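# Site Visit Report: Denex Automation Lab Open Day

Kumudini Jayawardena and Dimas Chong
Intro to Automation, Section 2
March 2024

## Purpose

Our group is designing a sorting station for the course project, and we needed to see a working robot cell before choosing a layout. Denex holds an open day for students twice a year. We missed the one in November, so this was our first chance to go.

## What we did

The visit lasted 40 minutes. Zorica Petkov, a controls engineer, met us at the front desk and went over the safety rules. We had to stay behind a painted line whenever an arm was powered. We saw two cells. The first one stacks cartons and was stopped for service, so we only heard a short talk about it.

The second cell was the picking demonstration. The task is to take mixed items out of a bin one at a time. Ms. Petkov told us that the items are changed often so that the software does not get used to one set. She said the team had logged roughly 300 picks that week. We did not get a success rate, and we should have asked for one.

## The picking cell

The arm is a KUKA. Cables run along the outside of it to the gripper, and Dimas noted that they need enough slack for every position the arm can reach. Our own sketch had no room for cables at all.

The items differ a lot in shape and surface. Ms. Petkov said clear objects are harder for the cameras than solid colored ones, and that thin flat tools are hard to grip when they lie against a wall.

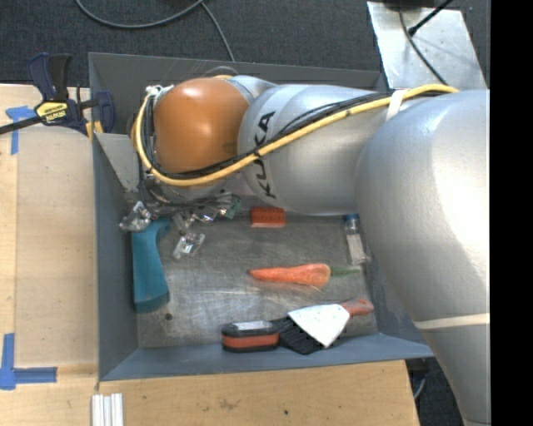

*Figure 1. KUKA arm over the picking bin. Items in the bin include a carrot, a brush, a scraper and a small vial with a blue cap.*

## What we will change

- Use a bin with sloped walls in place of our straight-sided box.
- Clamp the bin to the table. The one at Denex had a bar clamp at the corner.
- Add a cable path to the drawing before we order parts.
- Test with at least one clear item.

Shanthi Weerasinghe will redo the drawing, and Nuwan Mondal will price the clamps. We still have to decide on a gripper. Ms. Petkov offered to answer questions by email, and our list is in Appendix A.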